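Search this diary Go

2019-12-27

Second day back at the kitchen and I am wiped out, but I want to get this down before I forget which settings we ended on.

So the club decided (over group chat, at some ridiculous hour) that we'd use the break to get our breakfast task working before the Prudach Challenge. Six of us were still in town and said yes. We have the teaching kitchen at the Ondov building until New Year's, and nobody else wants it right now, so we can leave the arm clamped down overnight. That alone is worth the bus ride! In November we were setting up and tearing down every single evening and we lost half our time to it.

The task sounds so easy when I tell my family. Toast goes from the toaster to the cutting board. That's the whole thing. You get 20 tries in front of the judges and they add up the points, with extra if the slice lands flat inside the groove on the board. My aunt asked if we could just use our hands, and I had to laugh, because yes, that would take two seconds.

Morning was all calibration. I'd written down the board position yesterday and then somebody wiped the counter and moved it, so we started over. I put little pencil ticks in my notebook for where the corners go compared to the lines in the marble, which is a dumb system but it's mine and I trust it more than the spreadsheet. Then the cable kept tugging whenever the wrist turned back toward the toaster. We re-wrapped it three times. The third way is the keeper, I think: more slack at the wrist, tighter lower down.
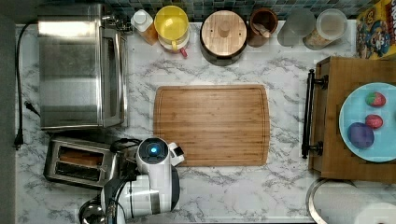 The arm by the board, with a slice in the toaster.

After lunch we switched over to the Drandis planner, which I'd been putting off because I wrote most of the old one and I'm attached to it. Well, it's better. I'll admit it here and nowhere else. The old one swings way out wide like it's scared of the toaster oven, and the new one goes in short and low. We logged 198 runs on the old planner before the break and I don't think it ever looked that calm.

Grip force is the next headache. Fresh toast and toast that's been sitting around are two totally different materials as far as the gripper cares. Too hard and you get crumbs all over the place, too soft and the slice slides right out. I started at 130 on our scale and worked down in tiny steps, and I've got a number circled now that I like, but I want to try it on a different bread before I tell everyone it's settled. The Sugiyama team apparently uses a pressure pad on one finger. Must be nice to have their budget!

I ate a lot of the rejects. Dry, with nothing on them. Dinner was not needed.

We quit when the lights in the hall went off. Tomorrow: try the wheat loaf, fix the log file so it stops overwriting itself, and ask about borrowing a second board in case ours gets warped. Also bring a real lunch. And butter.

3 comments | 11 shares

Recent entries
Packing the arm for the bus
Why I am not speaking to the spreadsheet
Prudach rules, read twice, still confused
New planner, old feelings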